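Every August I drag a lawn chair out to the far end of the yard, spray myself with enough bug repellent to strip paint, and look up for a couple of hours. And every August somebody in the family asks me what I'm looking for. A comet? An eclipse? One of those lineups of planets the news gets so worked up about? And I have to say no, I'm looking at a star that was there last year and will be there next year, and I'm checking whether it's a little brighter or a little dimmer than it was last time.

You can watch their eyes glaze over. I get it, I do. But I've been at this for 15 years now and I want to make the case for variable stars, and more than that, for the slightly unfashionable idea that you should estimate them with your own two eyes.

If you've never done it, the method is so simple it feels like cheating. You find your variable, you find two steady stars nearby whose brightness is already printed on the chart, one a bit brighter and one a bit fainter, and you ask yourself where yours falls between them. Halfway? Closer to the faint one? Write down the number and the time, and you're done! That's a measurement. People were doing it with pencil and paper long before anyone hung a camera on a telescope, and those old numbers are still used.

I say all this because of an argument I've been having with my friend Iestyn Bevan, who has gone completely over to the other side. He has a Drallico mount, a cooled Bemeck camera and software that does the whole night for him while he sleeps. In the morning he has a light curve with error bars so small you need to squint. Mine look like somebody sneezed on graph paper. His position is that eyeball estimates are a nice hobby, like churning butter, and that I should stop sending mine in. 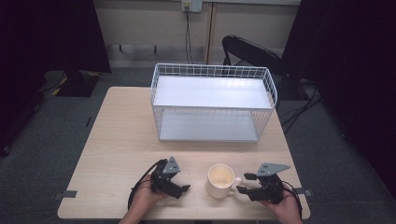

My trouble with his view is that it treats precision as the only thing a record can be good for. Take Mira, the famous one in Cetus. It swings from easy naked-eye brightness down to something you need a telescope for and back again, over the better part of a year. For a star like that, being off by a tenth of a magnitude hardly matters. What matters is that someone looked, and kept looking, in the same way, for decades. And the human eye is wonderful at comparing and terrible at measuring. Put a white mug on a pale wooden table, near a white wire basket, and you'd have no trouble telling me whether the mug or the tabletop was lighter, but ask how much light is coming off either one and you'd be stuck. An estimate at the eyepiece leans on the first skill and leaves the second alone. It has its own traps, of course. Red stars seem to get brighter the longer you stare at them, so you learn to take quick glances. Moonlight messes with you. So does wanting a particular answer, and that one I've never fully cured.

Iestyn says a camera doesn't want anything, and he's right. But cameras get replaced. He's on his third in five years, each with its own filters and its own quirks, and the joins between them show up in his data if you know where to look. Bright stars give him grief too – they saturate the chip in no time, so he skips them. Lots of people with good gear skip them. That leaves a pretty long list of bright, slow, easy stars for folks like me, with binoculars and a sore neck.

I'm not against the machines, by the way. For an eclipsing binary with a dip that lasts a couple of hours, or anything that flickers by a hundredth of a magnitude, I'd take his setup over my eyes every single time. I've even asked him to check a few stars for me when I thought I was fooling myself. (Twice I was. He enjoyed that.)

Still, my notebook is up to 1094 estimates, every one made by walking outside and finding the field myself. I know the corner of Cygnus around Chi Cygni better than I know the streets of my own town. I caught it coming up out of a deep minimum one summer, and went running in to tell my wife, who was asleep. She took it fairly well.

So if you have a pair of binoculars in a closet somewhere, print a chart and pick one star. Give it ten minutes every week or two. Start with something bright, and let your eyes adjust properly before you write anything down.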